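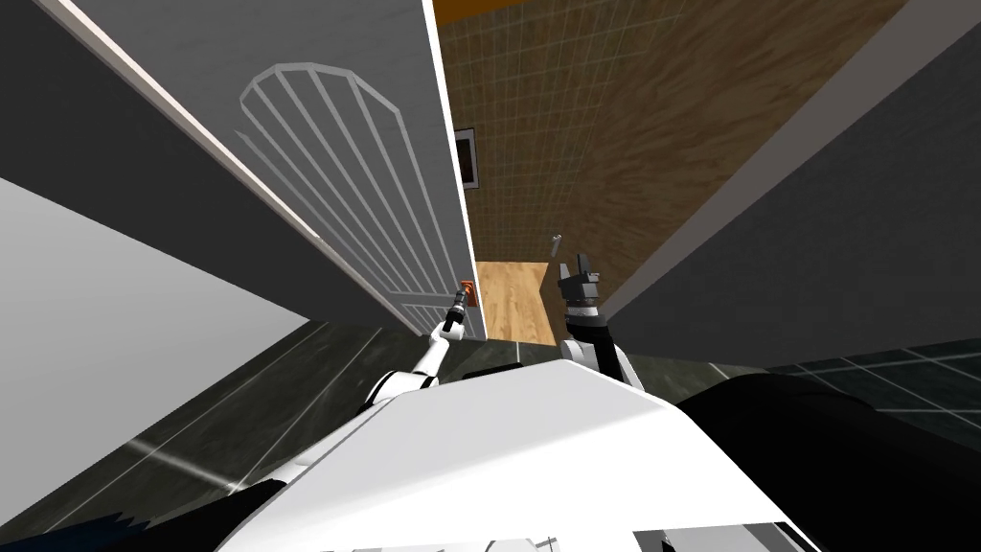 Visitors try out door-opening robot at Nesatau open day

17 April 2024

People in Proveck got a look at a two-armed robot learning to open doors on Wednesday, when the engineering firm Nesatau let the public into its workshop on Rampersad Road.

Most of the afternoon was given over to Atel, the firm's software for training robots in a simulated house before they are tried in a real one. Visitors watched on a large screen as the simulated robot worked at a white door with a copper-coloured lever handle, between a room with dark floor tiles and another with a pale wooden floor. The view is from above the robot's own body, looking down past its arms.

Thulani Msimang, who leads the Atel team, told the first group that doors had taken up more of their time than any other household job. The robot has to find the handle, get its gripper on to it, turn it, and then move its own body out of the way as the door swings.

"People do it with a bag of shopping in each hand and don't think about it," he said. "We have been at it since December."

The firm runs each version of the software through 1000 simulated doors before anyone is allowed to load it on to a machine. The doors differ in weight, in the height of the handle and in which way they open. A second set of 2000, with narrower doorways, is due to be added this summer.

Jin-sol Seok, who builds the rooms used in the simulation, took questions at the screen. Several were about the choice of floors and wall tiles. She said the rooms were given different surfaces so that the software did not come to rely on one colour or pattern to tell it where a doorway was.

Asked when a robot of this kind might be working in people's homes, Mr Msimang would not give a date. He said the firm was looking first at care homes and small hotels, where someone is on hand if a machine gets stuck.

Nesatau said 140 people came through the workshop over the afternoon, including two classes from local schools. Entry was free. The firm plans to hold another open day in December, and places will be booked through its website.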